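4.3 Outdoor runs: does the front camera earn its place?

The indoor results in the previous section flatter every camera we mounted. Corridors are short, the walls are full of corners and door frames, and the light does not change much between one run and the next. A camera comparison that stops there says little about what happens when the same base is sent across open ground. We therefore repeated the trials outside, with the same base, the same two cameras and the same two controllers, and we report the results here with more caution than the indoor ones.

The two cameras are the Handonus unit, which has a wide lens and a global shutter, and the Calell unit, which has a narrower lens and costs a good deal less. Both were bolted in turn to the same bracket on the front of the base. The two controllers are Tăng, which steers from image features alone, and Brarau, which blends image features with wheel odometry and falls back on odometry when the features run thin. Vendors and earlier authors tend to describe this fallback as graceful. We were not convinced of that before we started, and we are only partly convinced now.

The test site was a paved plaza on the edge of a campus. It was picked by Neema Mwakyusa after a first site, a parking lot, proved too easy: the painted lines gave both controllers a free ride. The plaza has no paint. What it offers the controller instead is a pale surface broken by long dark seams, and a far boundary of trees that changes very little in the image as the base moves forward. Figure 6 gives the view from the front camera during one of the straight runs.
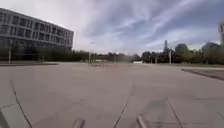 Figure 6. Front camera view on the plaza. Photo: Marwan Khalaf.

Three properties of this view matter for what follows. The sky takes up more than a third of the image, and features found on cloud edges are worse than useless, as clouds drift. Almost everything with strong contrast and a fixed position sits in a thin band along the horizon: the tree line, the spire behind it, the lamp posts and the office building on the left. These are good for holding a heading and poor for judging distance traveled. The ground itself, which should carry the information about forward motion, is mostly flat and grey, so the seams between the panels have to do nearly all the work.

A fourth property is our own doing. Two grey parts of the robot's front body reach into the bottom of the image. They do not move relative to the camera, so any feature found on them tells the controller that the base is standing still. Engelbert Grabner proposed masking the bottom strip of the image, and Siv Söderlund argued against it, on the grounds that a buyer who mounts the camera according to the vendor's drawing will get the same view and may never think of a mask. We settled on running every condition both ways. This doubled the work, and in hindsight the unmasked runs are the more informative half of the data.

We completed 707 runs in all. Each run was a straight drive toward a lamp post at walking speed, with the stopping point set by the controller. We measured the lateral error at the stopping point with a tape and the distance error against a surveyed mark. Runs stopped by the safety operator were kept in the data and scored as failures. We mention this because several of the comparisons we cite in Section 2 drop such runs without saying how many there were, and dropping them would have improved our own figures a great deal.

Heading was the easy part. With either camera and either controller, the base arrived close to the line it was meant to follow, masked or unmasked. The wide lens had a slight edge, but the difference was smaller than the difference between one afternoon and the next, and we would not advise anyone to pay for it. The claim in the product literature that a wide lens is needed for open spaces finds no support in these runs. The horizon band is visible to both lenses and it does most of the steering.

Distance was where the conditions came apart. Under Tăng with no mask, the base overshot the mark in most runs, sometimes badly. The logs show why. On stretches where no seam crossed the lower part of the image, the few ground features were outvoted by features on the body parts, and the estimate of forward speed sank toward zero while the wheels kept turning. With the mask in place the overshoot shrank but did not go away. Brarau did better in both conditions, as one would hope from a controller that also reads the wheels. Yet it switched to odometry late. In 28 runs it held on to the image estimate for several seconds after the ground features had gone, then jumped when the fallback came in. A jump of that kind is harmless on an empty stretch of paving. It would not be harmless near a curb, and we would like to see it reported as a fault, which the controller does not do at present.

Shadows caused trouble we had not planned for. A soft shadow edge on pale concrete can look like a good feature to a detector tuned for indoor contrast, and it fades or shifts when the cloud cover changes. Macarena Pacheco went through the logs by hand and marked 23 runs in which features on a shadow edge carried enough weight to bend the speed estimate. Neither controller rejected them. The Calell unit suffered somewhat less from this - its lower sensitivity in the pale tones meant that weak shadow edges were never picked up at all. We hesitate to call that a strength. A camera that avoids a bad feature by failing to see it will fail to see some good ones too, and the same unit lost the seams sooner when the light was flat.

We also tried raising the angle of the bracket so that the body parts left the image. This removed the standing-still error completely. It also put more sky in the image and took away the nearest ground, where seams are sharpest, and the distance error under Tăng came back almost to its unmasked level. A lower tilt had the opposite problem: more ground and more body. We found no single angle that was best for both controllers, and we distrust any mounting guide that gives one.

How far do these results carry? Not very far, in our view. All runs took place on one plaza, in one season, under skies that ranged from broken cloud to full overcast. We have no runs in low sun and none on wet paving. A repeat is planned for December, when the light will be poorer and the surface probably damp, and we expect the order of the two cameras to be less clear by then. Pedestrians were kept off the test strip, so nothing here says how either controller copes with people crossing in front of it. The seams, too, are a feature of this site. On asphalt with no joints we would expect Tăng to do worse than it did here, and we see no reason to think Brarau would switch over any earlier.

What the runs do allow is a narrower statement. On open paving with a distant horizon, the choice of camera mattered less than the choice of controller, and the choice of controller mattered less than whether the robot could see its own front end. The mask takes a few lines of configuration. The gap between the two cameras, on the other hand, is the subject of most of the marketing and of a fair part of the literature - including, we admit, an earlier report of our own in which the bottom of the image was cropped before evaluation and the cropping was mentioned only in an appendix. The figures in that report should be read with this in mind. Per-condition errors for the plaza runs, masked and unmasked, are listed separately in the supplement, along with the logs for every run that the safety operator ended.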